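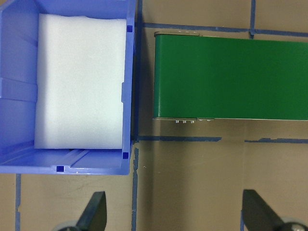 그림 1. 흰색 폼을 깐 파란색 보관함과 그 옆의 초록색 컨베이어 벨트

소형 물품 포장대 정리 프로젝트 결과 보고서
2020년 6월 3일
과제명: Lekota

1. 시작하게 된 이야기

저희 조가 이 주제를 고르게 된 건 사실 꽤 사소한 일 때문이었습니다. 지난 9월 학과 행사 때 유리 샘플병을 상자에 담아 옮기는 일을 맡았는데, 벨트 끝에서 병을 받아 옮기다 보니 달그락거리는 소리가 어찌나 크던지 다들 가슴을 졸였거든요. 다행히 크게 깨진 것은 없었지만 병 3개에 금이 갔고, 그날 저녁을 먹으면서 “이걸 좀 더 편하게 할 수는 없을까?” 하는 이야기가 나왔습니다. 그 이야기가 한 학기 과제가 될 줄은 그때는 정말 몰랐습니다!

2. 보관함과 완충재

보관함은 실습실 선반에 있던 파란색 플라스틱 제품을 그대로 썼습니다. 새로 사자는 의견도 있었지만(저도 그쪽이었습니다), 빛이 살짝 비치는 재질이라 옆에서도 안쪽을 어느 정도 짐작할 수 있어 마음에 들었습니다. 바닥에는 가로로 나란한 돌기가 솟아 있어서 작은 병을 그냥 세우면 자꾸 기우뚱했고, 그래서 그 위에 흰색 폼 블록을 깔기로 했습니다.

폼은 Zokix라는 동네 포장재 가게에서 3000원에 샀습니다. 처음에는 보관함 안쪽에 꼭 맞게 자르려고 했는데, 칼질이 서툴러 그런지 치수가 번번이 어긋났습니다. 결국 바닥을 대부분 덮되 오른쪽 벽과는 좁은 틈을 두고 아래쪽은 조금 더 넉넉히 비웠습니다. 위쪽 가장자리는 벽에 눌려 약간 물결치듯 휘었는데, 쓰는 데 불편이 없어 그대로 두었습니다. 빈 쪽에 손가락을 넣으면 폼을 들어내기도 수월해서 청소할 때 참 고마웠습니다.

3. 벨트와의 거리

의외로 시간이 가장 많이 든 부분입니다. 보관함을 벨트 끝에 바짝 붙이면 벨트가 돌 때 떨림이 전해졌고, 멀리 두면 팔을 뻗는 것이 번거로웠습니다. 자리를 5번 옮겨 본 끝에 둘 사이로 책상 면이 좁게 드러나는 정도가 제일 편하다고 의견이 모였습니다.

4. 써 본 결과

샘플병 36개를 벨트로 보내고 손으로 받아 담아 보았습니다. 금이 간 병은 나오지 않았고, 무엇보다 소리가 훨씬 조용해져서 옆 조에서도 반가워했습니다. 다만 병이 폼 위에서 한쪽으로 몰리는 일은 여전히 있었습니다. 지도를 맡아 주신 Rainer Hinrichs 교수님께서는 폼에 얕은 홈을 파 보라고 하셨는데, 남은 폼이 없어 이번에는 해 보지 못했습니다.

5. 남은 일

다음 학기에는 홈을 판 폼과 지금의 폼을 나란히 놓고 비교해 보려고 합니다. 보관함과 폼은 실습실 선반에 다시 올려 둘 예정이니 필요한 조는 편하게 가져다 쓰시고, 다 쓰신 뒤에는 폼을 꺼내 먼지만 한 번 털어 주시면 감사하겠습니다.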